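Mounting a Key Ledge Between Two Doors

Last updated: 15 May 2020

A short board on the strip of wall between two doors keeps room keys at hand height and stops them traveling from pocket to pocket. This procedure covers a painted wall with a wood-grain board and a flat key card holder on its face.

Measure the wall between the door frames at the intended height. Cut the board to fit, with a small gap at one end if the wall is out of square. Sand the cut ends and wipe off the dust.

Mark a level line in pencil for the top edge. Check that both doors open fully without touching the board or anything hanging from it.

For adhesive mounting, clean the paint with a damp cloth and let it dry for 2 hours. Apply strips to the back of the board in vertical runs, keeping them 30 mm in from each end. Peel the liners, line up the top edge with the pencil mark and press the board home.
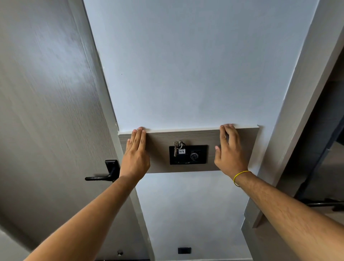

Hands at both ends of the board, fingers over the top edge. Key tag 407.

Use even pressure at both ends. Hold for 60 seconds, then press along the middle, clear of the key holder. Pushing on the holder can crack the plate or shift it on its backing.

Leave the board unloaded overnight. Before hanging keys, pull lightly forward on the top edge. If either end moves, take the board down, remove all old adhesive and start again with new strips. Fresh paint needs longer: a board put up in January on a newly painted wall came away with the top coat attached.

For screw mounting, drill the board before it goes on the wall and check for cables first. Set the screws where they will not foul the key holder.

Keep tags short. Long tags catch on sleeves. Write the room number in dark ink on a white tag and replace it when it fades.

Procedure by Wenjie Zeng. Checked by Sorcha Brophy.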